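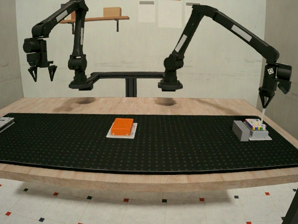

5 min read

The demonstration at Hellton started with a screen. The visitors who had signed up for the January open day were taken up to the second floor of the Boutros Building, given a chair each, and shown two black robot arms over a wooden table. All of it was running inside a computer.

"People come up the stairs looking for the robot," said the engineer who leads the Sunduvero project. "We have real arms downstairs and they get to see those later. I like to start up here. Most of our day is spent up here."

Sunduvero is a bench automation project. The aim is to get a pair of arms to do some of the dull handling in a small testing lab: picking up tubes, holding a tool over a rack, moving a tray out of the way and putting it back. The engineer has worked on it for four years and came to it from packaging machinery, a field she describes as "the same problems with bigger boxes."

The simulator is called Tukden. The group wrote it on top of a physics package they license, and it covers the arms, the table, the black mat with its grid of holes, and whatever is set out on the mat that day. It also covers the room. There is a shelf with a cardboard box on it, there are sheets of paper hanging on the wall, and the floor has white tiles with little red and navy squares at the corners.

I asked why anyone would bother with floor tiles.

"The arms are run partly from camera pictures," she said. "If we train on a blank background, the software learns that the world is blank. Then it meets a shelf and gets worse at its job. We had a version with a plain gray floor and a plain gray wall, and it looked very clean, and it was no use to us."

The task on show was one the group calls the approach. The right arm holds a thin white tube upright and brings it over a rack of small test tubes with colored caps. It has to come down over the right cap and stop a short way above it. The left arm waits with its fingers open. In a longer version of the task the left arm has work to do as well, but on the open day it mostly stayed where it was, and one visitor wanted to know what it was for.

"That's a fair question and I get it every time," the engineer said. "You could do the approach with one arm. We keep the second one in so the first one has to learn where it is. Two arms that share a table can hit each other, and I would like that to happen in Tukden and not downstairs."

She ran the approach several times from different starting positions. The motion is slower than I expected. The arm swings over, pauses, makes a small correction and then comes down. On one run it drifted toward the wrong row, and she stopped it and let the room look at where it had ended up before resetting. She did not seem bothered.

"I'd have been more worried if it had gone right every time with people watching," she said. "They'd go home thinking it's finished."

How far from finished is it? She gave me the figures from the last full test. The software was given 1,697 attempts at the approach in simulation, with the rack moved to a new spot before each one. It missed on 317 of them. Most of the misses came with the rack set near the edge of the mat, where the arm has to reach out and the angle of the wrist changes.

"Anyone can see that's too many for a lab," she said. "It was worse in August. I don't have a date for when it'll be good enough, and I've stopped giving out dates."

The colors of the caps turned out to matter to the audience more than to the software. A woman near the front, who works in a hospital lab, asked whether red and pink could be told apart under bad lighting. The engineer said they could not be, reliably, and that the group sends the arm to a position in the rack and treats the color as a second check. The woman wrote this down. They talked for a while afterward about racks with missing tubes, and I gathered from the engineer later that missing tubes are now on her list.

I also asked her about jobs, as it comes up at any event like this one. She said the labs she talks to are short of people for the handling work and that the staff they have would like to do less of it. She added that she only talks to labs that have called her, "so I'm hearing from one side."

After a break the group went down to see the real arms, which were doing the same approach on a real bench, under a guard rail, at half the speed. The engineer let two visitors pick the tube it should go to. It found the first. On the second it stopped early and waited, as it is meant to when the numbers from its cameras disagree, and a technician cleared it by hand.

Back upstairs I asked what she would change about the demonstration before the next one. She said she would leave more time for the first part.

"They ask better questions in front of the screen. Downstairs everyone gets their phone out, and I understand that, I would too. Up here I can stop it, put the arm back and do it again from the same place. You can't do that with the real one. You put it back and it's a tiny bit off from where it was."

The next open day at Hellton has not been set. Visits to the Boutros Building can be requested at the front desk.

10th January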